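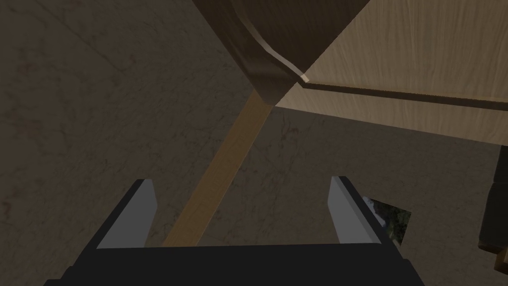 In the simulator: the open gripper and a long wooden piece between its fingers. Picture: Vetadden

When I meet Radwa Ezzat, she has been at her desk since early morning and her tea has gone cold. She works at Vetadden, where she gathers examples for a learning system called Plellach. Her rooms are all simulated. The furniture has wood grain and the floors look like marble, but no one will ever sit there.

"People think we programme the robot," she says. "We show it. I guide the gripper by hand, with a controller, and the computer keeps everything I did."

A good day gives her nearly 100 examples. In October, when the team changed to the new simulator, Kokgate, it was much less. The colours of the wood were too similar, she tells me, and she often lost the edge of the thing she wanted to reach.

I ask what is the hardest. She thinks for a while.

"Long, thin objects beside furniture. You see them from the gripper, so you look along the object and you don't know well how far it goes. I had to learn to wait before I close the fingers."

Her failed attempts are also kept, in a separate folder. Ezzat was against this at first. Now she marks each one with a short note, and 2 of her colleagues read the notes before the next training begins. They do not always agree with her.

"One of them wrote back to me, 'This is not a failure, this is only slow,'" she says, and laughs. "So I moved it to the good ones."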